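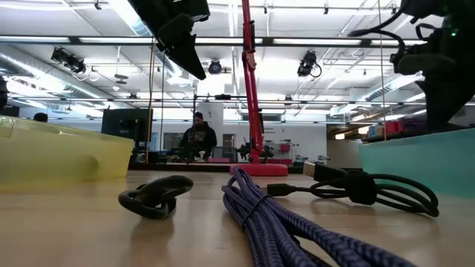 Figure 6.1 Three bundled cables on a worktable, between a yellow bin and a green one.

Chapter 6
Cords and Cables

Most households own more cables than they use. They collect in kitchen drawers, in shoe boxes, and behind the television, and they tend to stay there long after the phone or printer they came with has been thrown out. This chapter deals with sorting them, coiling them, and putting them away so that the right one can be found again.

The work is not difficult. A single drawer can usually be finished in one sitting. It does call for a clear table and good light, and for a few decisions made before you begin, mainly what you will keep and how many groups you will sort into.

After reading this chapter, you should be able to:

Identify the common types of household cable by their connectors
Check a cable for damage
Coil thin, medium, and thick cables without kinking them
Set up a storage system using 2 or more bins
Dispose of cables you no longer need

Key terms: jacket, connector, strain relief, coil, bend radius, tie

6.1 Parts of a Cable

The outer covering of a cable is called the jacket. On many cables the jacket is smooth plastic or rubber. On others it is a woven sleeve, like the purple and black one in Figure 6.1. A braided jacket resists scuffing, but it can fray at the ends, and a frayed end should be looked at closely before the cable goes back into use.

The connector is the part that plugs in. When you sort, go by the connector first and the color second. Two black cables may look the same in a pile and fit completely different devices. The short collar where the cable meets the connector is the strain relief. Cables fail here more often than anywhere else, so run your thumb over it and feel for cracks.

6.2 Sorting Into Bins

Begin with only two bins. More can be added later, once you know what you have. Bins you can see into save time, and two colors make it easier to remember which is which. Some people put power cords in one and data cables in the other. Others separate the cables used every week from the spares. Either system works if everyone in the house knows it.

Take the cables out one at a time. Do not pull hard on a knot. Find a free end, follow it back, and loosen the tangle as you go. Clips and small adapters should be set aside until the cables are done.

A desk lamp at the back of the table is useful for reading the tiny print on plugs. Keep its cord away from the pile.
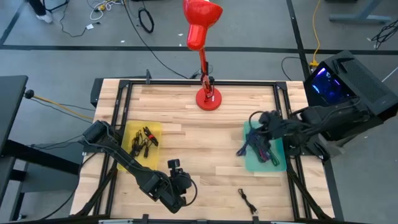
6.3 Coiling

Thin cables, such as those for earphones and small chargers, can be wound loosely around two fingers. Slip the coil off and fasten it with a tie. Avoid twisting the bundle into a tight knot, which bends the wires sharply at several points.

Medium cables should be laid in an oval about as long as your hand. Leave both connectors on the outside where they can be seen.

Thick cables need larger loops. Let the cable fall the way it wants to, and turn it slightly between thumb and finger with each pass. Put the tie near one end of the bundle. It should be snug enough to hold, with no pinching of the jacket.

Try It

Choose one drawer or box at home that holds cables. Sort the contents into two bins, using a rule you have written down beforehand. Coil each cable and label any whose use you know. Place the ones you cannot identify in an envelope marked with the month, such as August, and check it again in a year. Bring your written rule to class.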